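Removing Limescale from Plastic Kitchenware

Applies to racks, trays, drainers, tumblers and storage tubs made of polypropylene or similar rigid plastic. Not for use on coated metal, aluminum, natural stone or anything with a painted finish.

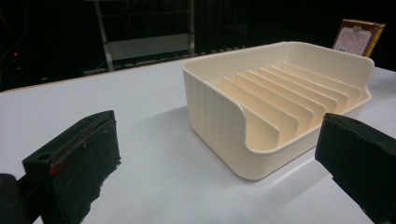 Limescale is mostly calcium carbonate. It is left behind when hard water evaporates, and it builds fastest where water sits in a thin film: the base of a slot, the inside of a corner, the underside of a lip. On light plastic it shows up first as a dull patch, then as a gray or tan crust. The tan color comes from tea, coffee and food residue held in the mineral layer. Detergent removes the grease but leaves the mineral in place. An acid is needed for that.

What you need

Citric acid powder, food grade
A tub or sink large enough to submerge the item
A soft nylon brush and an old toothbrush
Rubber gloves
A measuring jug and a kitchen scale

The powder used for this page was the Verkow 80 g packet. Any plain citric acid will do. Avoid blends with added fragrance or dye, as some dyes stain pale plastic.

Step 1. Degrease first

Wash the item in warm water with dish soap and rinse it well. Acid does not get through grease, and skipping this step is the usual cause of a patchy result.

Step 2. Mix the solution

Dissolve 25 g of citric acid per liter of warm water. Use water that is comfortable to the hand. Boiling water can warp thin sections, and a warped divider does not go back to its original shape. Stir until no grains remain on the bottom.

Do not mix citric acid with bleach or with any cleaner that contains it. The reaction gives off chlorine gas. If the item has been bleached recently, rinse it in plain water and let it dry before starting.

Step 3. Soak

Submerge the item completely. If the tub is too shallow, soak one side, then turn it over and repeat for the same length of time. Light scale fizzes and loosens within minutes. Heavy scale takes several hours, and an overnight soak is safe for polypropylene.

If the fizzing stops and crust is still present, the acid is spent. Pour it out and mix a fresh batch. Adding powder to the old solution works, but the strength is then hard to judge.

Step 4. Brush

Work along the slots with the toothbrush and use the nylon brush on flat surfaces. Do not use steel wool or scouring powder. Scratches hold water, and scale comes back faster on a scratched surface. Textured plastic needs more brushing – go with the direction of the ribs.

Step 5. Rinse and dry

Rinse under running water, then dry with a cloth. Air drying leaves a new film from the rinse water.

Stains that remain

If the crust is gone but a brown tint is left, soak the item in a solution of sodium percarbonate, mixed as directed on the pack. Do this as a separate step after a full rinse. Yellowing caused by sunlight is a change in the plastic itself and cannot be washed out.

How often

In a hard water area, every 8 weeks is enough for an item in daily use. Wiping it dry each evening will stretch that to 14.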